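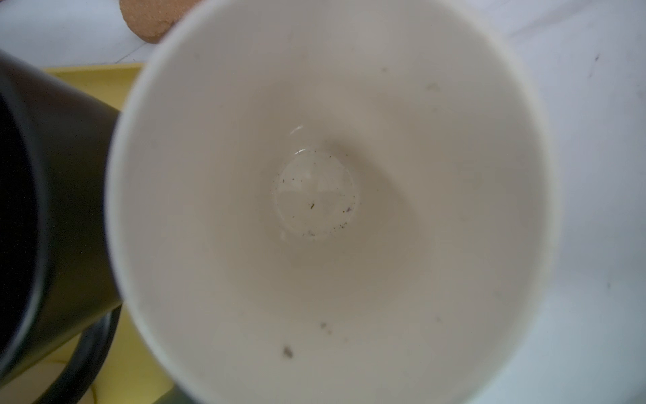 *By Areeba Tanoli*

The Berneo Brass Band plays Nesport Hall this Thursday at 7:30 pm. Doors open at 6:45, and tickets are $20 at the box office.

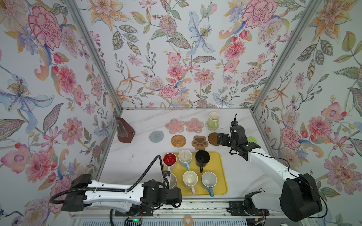 Singer Poonam Shakya joins the band for the second set – mostly soul covers, plus two songs from her new record. Bring a jacket, as the hall runs cold.

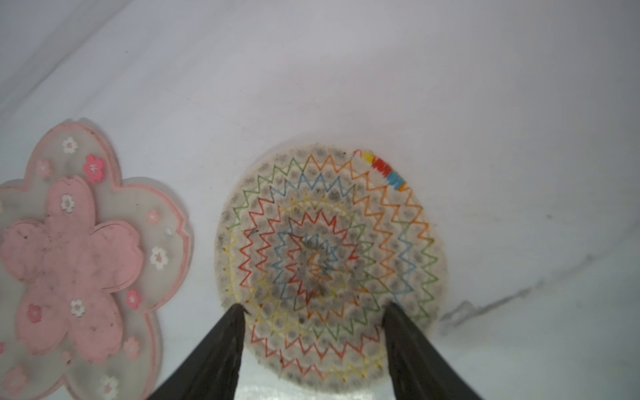
## Getting there

Take the 41 bus to Pakley Street. Parking behind the hall is free after 6 pm.
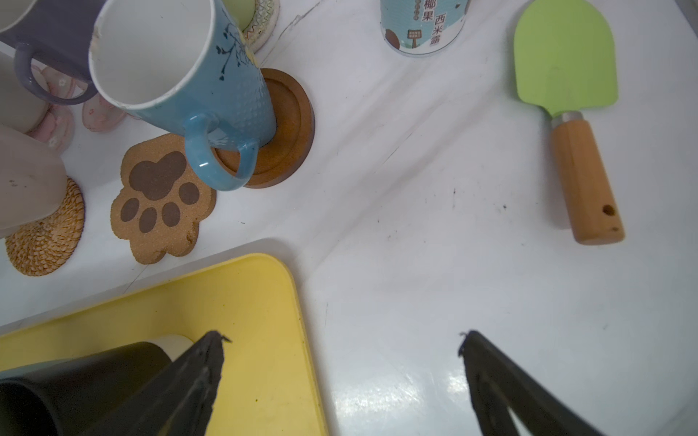
## Coming in July

The Mughal Trio returns for two nights. Tickets go on sale next week at the box office.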